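Druneck housing co-op - working group on chore machines
Minutes, December meeting, started 19.10 in the laundry room

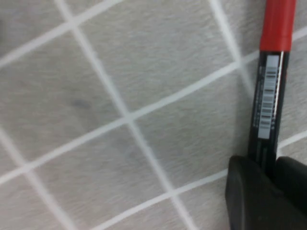 1. Present / apologies
Jelle Van Damme (chair), Claeys (shop), Mollach flats: two reps, Skanero flats: one. Minutes by the Skanero rep, typed up same night so sorry for spelling.

2. Last minutes
Agreed. One fix - the quote for the folding machine was per month, not per year. Makes a big differnce.

3. Where things stand
Jelle went through what he has read and seen since the autumn. Short version: picking up one known thing from a flat surface, fine. A marker pen held near its lower end between two black fingers, red cap clear of them, that sort of thing. Pile of mixed washing, no.
Mollach asked does it matter what the thing is lying on. Jelle: grey felty surface with white lines across it is a lot kinder than our kitchen worktops. Crumbs, wet patches, post everywhere.
Claeys - pen has a barcode on it, so has most of her stock, would that help? Jelle not sure. Reading a code is old hat, getting the label round to face the reader is the harder bit. To ask.

4. Shop floor
Claeys counted lines in the shop for this: 946. Of those she thinks 146 are stiff, dry, one-hand size (pens, tins, boxed candles). Rest is bags, nets, loose veg, glass.
Her view: facing up shelves at night would be worth paying for, even slow. Putting out bread would not, gets squashed.
Discussion re speed. No figures we trust. Films are often sped up, Jelle to check before showing anyone any more of them.

5. Household chores
Survey back from 73 flats. Most wanted: bathroom cleaning, then ironing, then emptying dishwasher. Least wanted: anything to do with cooking.
Skanero: dishwasher is the only one that sounds near. Mollach disagreed, cutlery baskets, wet glasses, cupboards above head height.
Bathroom - all agreed not yet. Nobody wants to be first with bleach.
Question whether a machine would be shared between flats or stay in the laundry room. Lift is an issue either way. Left open.

6. Money
Nothing to be bought this year. Agreed to keep the 2 sockets by the back wall free in case of a trial.

7. Actions
Jelle - ask about barcodes, and what happens when it drops something
Claeys - split the 146 by shelf hieght
Mollach - photos of three typical worktops, not tidied first
Skanero - ring insurer re breakages

8. AOB
Dryer on the left still squeaks. Not for this group, passed on.

Closed 20.25. Next one January, same room, bring own chair.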